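Workshop notes: the hand-held gripper

The Hikomar gripper is now on its second set of finger pads. The first set was printed solid, and it did fine with boxes and mugs but slid off anything thin. Duván Rengifo redrew the pads over the winter and brought 6 pairs to the shared shop in December, each with a slightly different wall thickness. Two of them split at the tip within an evening. We settled on the thinnest one that survived, and those files are now in the Vondley folder under the name Muñoz, after the street the shop is on.
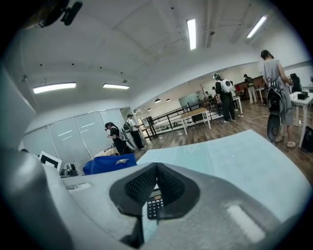

Grip width was the next thing to sort out. The trigger pulls both fingers through one linkage, and with the old pin there was enough play that one side arrived first and pushed the object sideways. Duván drilled the linkage out for a 5 mm pin and added a washer on each side. The pads have a mesh-like inner face and come together at a pointed tip, so small flat things like the calculator on the table are what we want to try them on most. Fully open, the fingers now measure 116 mm across. Please don't force them past that, as the stop is only printed plastic.

Still to do: the trigger spring is too stiff for long sessions, and the screws under the body work loose. Thread locker is in the drawer below the drill press. If you take the gripper apart, put the screws back in the same holes, as two of them are longer than the rest.

The next job after this is a wrist mount, so the same fingers can go on the Flovgate arm. Anyone who wants to help with the bracket can leave a note on the parts shelf or catch Duván at the bench after 6.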